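Questions and Answers: The Vunora Transit Strike and the Town Hall Sit-In

Residents have sent us a lot of questions since drivers walked off the job in February and protesters moved into the lobby of the town hall. We have grouped the most common ones and will update the answers when something changes.

What is the dispute over?

Two things: pay and the night schedule. The drivers' union wants the old night rotation restored. The town council wants to keep the new one, which cuts the number of crews on duty after 9 p.m. The previous contract ran out before the walkout and the two sides have not agreed on an extension.

Who is protesting at the town hall?

Most of the people in the lobby are riders from the Poirier district, which lost its only late bus under the new schedule. Some drivers have joined them, but the union did not call the sit-in and does not run it. The group chose Aparecida Evangelista as its spokesperson.

How many people were arrested?

Police detained 29 people on the first night, when part of the crowd tried to enter the council chamber. All were released by morning. Nine were charged with trespassing, and their cases have not been heard yet. The other 20 were let go without charges.
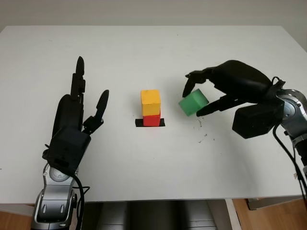 A red and a yellow cube stacked on a white table, and a green cube held just above it.

Was anyone hurt?

One police officer and two protesters were treated for minor injuries. Police say officers were pushed on the stairs. Protesters say the pushing started when the doors were shut on them. The council has asked for the lobby video to be released, and the request is pending.

Is the town hall open?

Partly. The side entrance on Stasta Street is open from 9 a.m. for permits, tax payments and birth and death records. Council meetings have moved to the high school gym. Wedding ceremonies booked at the town hall are being rescheduled by phone – please don't come in person to change a date.

Are any buses running?

Yes. Routes to the hospital and the dialysis center run every 60 minutes during the day under a minimum service order. School buses belong to a separate contractor and are not affected. There is no night service on any route.

Will my monthly pass be refunded?

The transit office says passes will be extended by the number of days lost. It has not offered cash refunds. Keep your card, even if it has expired, as you will need the number on it.
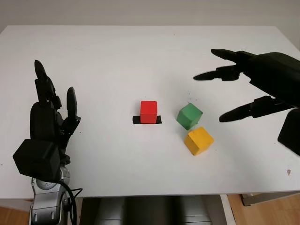 Réjean Pelletier

Can I join the march?

The march permit covers up to 200 people and the route from the bus depot to the square. You do not have to register. Organizers ask marchers to stay off the tram tracks and to leave the hospital entrance clear. The permit does not cover the bridge, and police have said they will turn people back there.

Which roads will be closed?

The square and the two blocks north of it close at noon and reopen when the crowd has left. Parking is banned there from 7 a.m. Cars left after that will be towed to the depot lot.

What does the mayor's office say?

It says the night schedule will be reviewed in the fall and that talks can resume once the lobby is cleared. The protesters have refused that condition. Evangelista told the council they would leave when the late bus to Poirier is back on the timetable.

Is there a mediator?

Both sides have accepted Prandum, a private mediation firm. It has met with each of them separately. No joint meeting has been set – the union wants the riders' group at the table, and the council has not agreed to that.

Could the strike spread to other services?

Sanitation workers voted against joining. Library staff have not held a vote. Water and fire crews are barred from striking under their contracts.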